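The Naletti Notebook
September 5, 2024

Laundry, sorted (mostly)

Hello again, and welcome back if you were away! A lot of you wrote in after the June issue to say you wanted more on clothes and less on pantry shelves, so I'm giving in. I've spent the last two weeks thinking about laundry far more than any grown woman should, and I have opinions.

Mostly they're about color. I grew up in a house where everything got washed together, warm, with whatever powder was on sale at the Vitport market, and by the end of the summer all of us kids were dressed in the same grayish pink. My mother called it "the family shade." I swore I'd do better, and for years I was very strict about it: whites, lights, darks, brights, delicates, towels on their own, a basket for each and a label on each basket. You can guess how long the labels lasted once the boys were old enough to throw things from the doorway.

So now I do 4 piles on the bedroom floor and I don't fuss. Pile one is anything white or close to it. Pile two is dark stuff and jeans. Pile three is knits and sweatshirts, whatever the color, and pile four is the loud things, the reds and oranges and yellows that I don't quite trust. If something is new and bright it goes in pile four for its first few washes, even if it's a sweatshirt (I learned this from a red beach towel, and I'm still not ready to talk about it).

Nektarios Papadakis, who many of you know from the repair table at the Tzavaras hall, wrote me a lovely long note about fuzzy knits. He turns them inside out, washes them at 30 degrees (that's Celsius, he has one of those European machines, so plain old cold on mine) and never, ever fills the drum more than halfway. I tried it with my sweatshirts and I do think they come out softer. He also says to pull the ribbed parts back into shape with your fingers while they're still damp, the cuffs and the collar and the bottom band, and then dry the whole thing flat. I don't have anywhere to dry things flat, so mine go over the back of two chairs, and they seem happy enough.

What I really want to talk you into, though, is looking at your clothes while they're in a heap! I know, I know. But when everything is hanging in the closet I only ever see sleeves, and I reach for the same navy top every morning. Tipped out together, the colors start talking to each other. I'd never have put mustard next to slate blue on purpose, and now I want to paint a room that way.
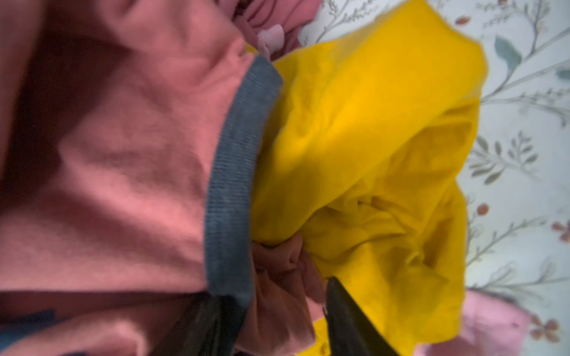 Salmon pink, dusty blue ribbing and a whole lot of mustard.

I've been wearing more yellow ever since, by the way. My sister says it makes me look like I'm about to direct traffic. She can say what she likes, she lives in beige.

Now, a few bits of business. The clothes swap at Grellora is on again this fall, same back room as last time, and they're asking for clean things only, folded if you can manage it. Kids' sizes go fast, so come early if you need them. We took in 300 pieces at the last one and I carried what felt like all of them up the stairs, so if you have a strong back and a free morning, please write to me! Coats are welcome this year, shoes are not.

And I still owe Dimi's mom a recipe for the stain paste. It's coming next time, once I find the card I wrote it on. If you have one of your own that works on tomato, send it over, and tell me what fabric you've tried it on. I've got a tablecloth waiting.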